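Review: Plarus, the celebrity news app, after three months
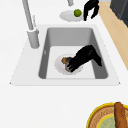
Why I tried it

I follow famous people the way other persons follow football. My cousin Tania Barua told me that Plarus puts all the red carpet photos, interviews and baby news in one place, so I installed it in July and paid for the full version. I read it mostly at 7 in the morning, before my work starts.

What is good

The premiere galleries are the best part. After the premiere of the film "Amarasinghe" I found 211 pictures on the same evening, and each dress had the name of the designer under it. The captions are short and correct. I especially like the column of Špela Nikolaidis, who writes about the singer couples with respect and does not guess if somebody is pregnant.

You can also follow one person only. I chose the actress Aoi Higuchi, and I received a notice when she arrived at the Zetis awards with her mother. The photos opened fast, even on my old phone.

What is not so good

The search is weak. If you type a first name only, you get everybody who has this name, and the newest articles are not on top. I looked for one interview with Tahsin Haque for 90 minutes, in three evenings, and then I found it in the section for music.

There are too many notices in the beginning. Please go to the settings and turn off "Rumors" and "Who wore it". The videos start with sound, and I did not find where to change it.

Comments are open for all members. Under one wedding story there were 760 of them and many were rude to the bride. I stopped reading them.

My rating

Four stars from five. I will keep it until the end of the awards season and then decide again.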